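Forum: Shared Workcells – Rules and Good Practice
Thread: Draft rule 4.2, round lids and caps near open food

E_Spanos
Moderator
Members are asked to comment on the wording below before it is sent to the Fadholm site in October. The draft was prepared by Fotini Triantafyllou and me, and it applies to tabletop cells where a two-finger gripper handles packaged goods and unwrapped food at the same station.

Draft text: "A gripper shall not close on a cap, lid or disc until both fingers are clear of any container rim. Where unwrapped food is present in the container, approach speed shall be limited to 17 millimeters per second."

Please keep comments to the wording. The question of who pays for replacement finger pads has its own thread.

karagiannis_cells
We support the first sentence. The second is too strict. At our site the same limit was tried on a basket station and the operators simply switched it off. A rule that is switched off protects no one.

V_Fragkou
I do not agree with the previous member. Operators switching off a limit is a matter for supervision, and it should not decide what the limit is. I would ask, however, what is meant by "clear of any container rim." Clear from whose point of view? The wrist view and the side view often give different answers.

E_Spanos
Moderator
That is a fair question. The wrist view below comes from a basket station of the type covered by the draft. The blue lid is between the fingers with a gap on either side, and it overlaps the front rim of the basket in this view. A powdered roll lies in the basket just behind the rim.
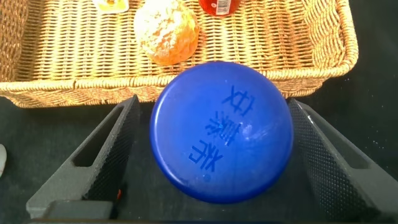 Points on which we request a decision

1. Whether "clear" is to be judged from the wrist view alone, or from a second view as well.

2. Whether textured finger pads need a separate cleaning interval when unwrapped food is present. The draft is silent on this. Zustine uses 300 cycles in its own house rules, and Ulel has no figure.

3. Whether loose powder, such as flour or sugar, should be named in the text.

C_Pascu
On point 1, a second view should be required. Overlap in a wrist view says very little about distance. A lid can cover the rim on screen and still be well in front of it, or above it. I would write "as confirmed by a second view or by measured depth."

karagiannis_cells
That would mean a second camera on every cell. We have nearly 300 of them. Measured depth alone should be enough, and the text should say so plainly.

C_Pascu
My wording already says "or." Measured depth alone would satisfy it.

karagiannis_cells
Noted, I read it too quickly. I withdraw the objection on point 1 and keep it on speed.

P_Economou
On point 2, a count of cycles is the wrong measure. Fine-patterned pads hold residue in the grooves, and a single bad contact can matter more than a full shift of clean ones. I propose "after any contact with unwrapped food, and at each change of task." On point 3, yes – powder should be named.

V_Fragkou
I can accept that, provided the cycle figure is kept as an upper limit.

P_Economou
I would prefer to leave it out, but I will not hold up the draft over it.

E_Spanos
Moderator
Points 1 and 3 are agreed and the text will be changed. Point 2 will go forward with both versions shown. The speed limit stays in brackets until karagiannis_cells has posted the station records, which should be added as a reply to this thread.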